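Dudasel Marsh duck

The Dudasel Marsh duck, usually shortened by birders to "the Dudasel," is a local population of small, brown, freshwater ducks that winters on Lake Cakora and the flooded fields to its south. Whether it deserves a name of its own has been argued over for decades, mostly by people and very little by ducks.

Name

The name comes from Dudasel Marsh, where the birds were first described. Older residents of Cokari call them "mudbutts," a name that has never appeared in a scientific paper in spite of being the more accurate of the two.

Description

Both sexes are mottled brown with a gray bill and dull orange feet. The male has a faint green patch on the wing that shows for a moment in flight, generally while the observer is looking for a pencil. Females are slightly smaller and much louder. The call is a flat, rising quack, repeated at length before dawn.

Young birds can't be told from adults after their first fall molt. Field guides that claim otherwise tend to disagree about how.

Habitat and diet

The ducks favor shallow water with plenty of cover, especially cattails and smartweed. They feed by tipping forward and pulling up roots, seeds and snails from the bottom. In hard winters they move into harvested corn fields, where they eat spilled grain and are eaten in turn by foxes. Deep water is avoided. So is the nesting pond dug for them near the Tseng Road parking lot, which has been occupied ever since by geese.

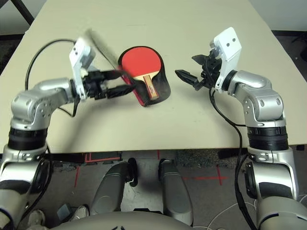

Red-faced paddle with its black cover, on a tabletop.

Migration

Flocks arrive at Lake Cakora from late September on, usually at night and on a north wind. Most leave by early spring. The summer range is only partly known. Banded birds have been recovered well to the north, but a fair number have also been recovered at the lake itself, having apparently decided against the trip.

Population

The first organized count, led by the biologist Lok-yiu Huang, was held on December 22, 1999, in freezing fog. It produced a total of 404 birds, a figure Huang described in her notes as "what we could hear, plus optimism." Later counts used fixed stations along the levee and better weather. The lowest of these found 2,076 birds and the highest 3,906, the second after two wet years in a row had put water back on the southern fields.

The rise is often quoted as a recovery. Huang herself cautioned that the early number said more about the fog than the duck, and the usual practice now is to leave it out of trend charts. It is still printed on the sign at the boat ramp.
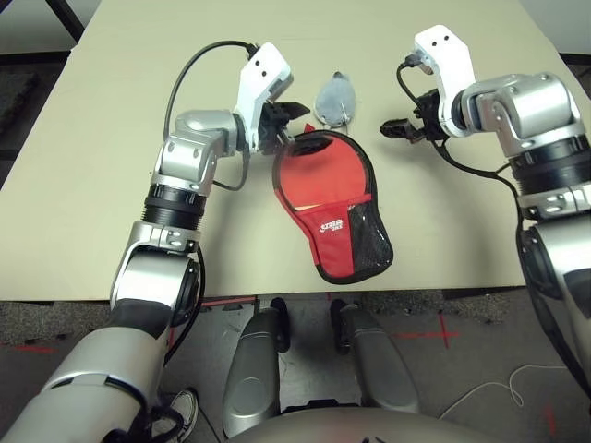 Beige tabletop with a robotic arm and its white gripper housing.

Status and protection

Hunting is allowed on the north shore during the regular season, with a limit of 2 birds a day. The southern fields are closed from fall to spring. The main threat is drainage, followed by lead shot left in the mud from earlier years and by interbreeding with park ducks from Cokari – large, confident birds of no fixed ancestry.

Classification

Huang treated the population as a separate subspecies, based on bill length and the narrow wing patch. Critics answered that both features fall within the range of ordinary ducks elsewhere, and that several of her museum skins had been measured after shrinking. No genetic study has settled the matter. Current checklists either give the Dudasel as a regional form or leave it out, and birders who keep life lists have mostly resolved the question in their own favor.

See also

Lake Cakora
Cokari Levee Trail
Dabbling ducks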